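Two Weeks With Two Grippers

September 2022

I said back in March that I would write up the gripper comparison once we had enough runs to say something useful. We have 600 picks now, 300 on each gripper, so I am out of excuses.

The candidates were the Drimska two-finger and the Trustlow two-finger. I had planned on a third, from Clusano, but the mounting flange they sent had the wrong bolt pattern and the replacement came too late. Maybe another time.

Each gripper got the same job. Pick up one part from a row, lift it, move it over, set it down, go back for the next. I kept the arm speed the same for both and didn't change the finger tips once we had started. Tincuța Mihăilă wrote the script that logs every pick, and she also sat through most of the dull ones, for which I owe her lunch.

The Drimska closes faster. You notice it right away, and for the first day I was sure it would win. The trouble is that it only has a coarse force setting. Low was too weak for anything with a smooth surface, and the next step up left small dents in the foam pieces. It dropped 30 parts over the full run, almost all of them on the low setting.

The Trustlow is slower and makes an ugly noise when it opens. It dropped 2. The force can be set in small steps, and it reports finger position back to the controller, so the script could tell a missed pick from a good one without asking the camera. That saved us a lot of checking.

Cables were the part I had not thought about enough. On either gripper the cable has to get past the wrist somehow, and if you leave too little slack the arm stops with a fault at the far end of its reach. Too much slack and the loop hangs into the work. I retaped ours four times before I was happy with the length. If you are setting up something like this, move the arm through its whole range by hand first and watch only the cable.

After the single-arm runs I wanted to see how much room there was for two arms at one tray. Less than I expected. The gripper housings are wide compared to the fingers, and they get close to each other well before the fingertips do.
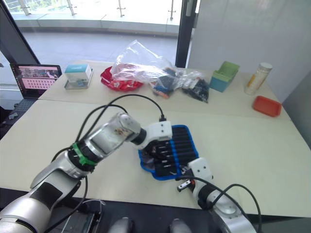 Two arms at the blue tray, one gripper down on the black parts.

I ended up giving each arm its own half of the tray and making one wait whenever the other crossed the middle. It costs time, but I had no collisions with it.

The controller is still the old Agarwal box. It handled both grippers, although the Drimska needed a firmware update before it would talk at all. I am keeping the Trustlow on for now and sending the other one back next week. The log format needs some cleaning up before I share it, but if you want the raw files, email me.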